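Ticket 1291: Seven keeps dropping cartons
Site: Vullholm sorting cell
Status: monitoring

Seven was losing crushed milk cartons on the lift, though whole ones were fine. Grip force was still at 150 from the Wragg trial, so I bumped it to 300 in Stakton and slowed the close.

Update 2: what a difference! I re-zeroed both fingers too, and the grip trace is lovely and smooth now.

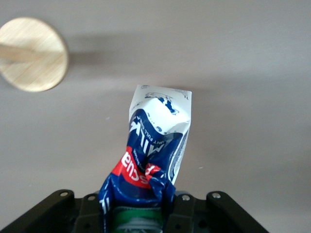 I'll leave the slower close on through February. Please check the finger screws at each colour changeover and log any drops on this ticket.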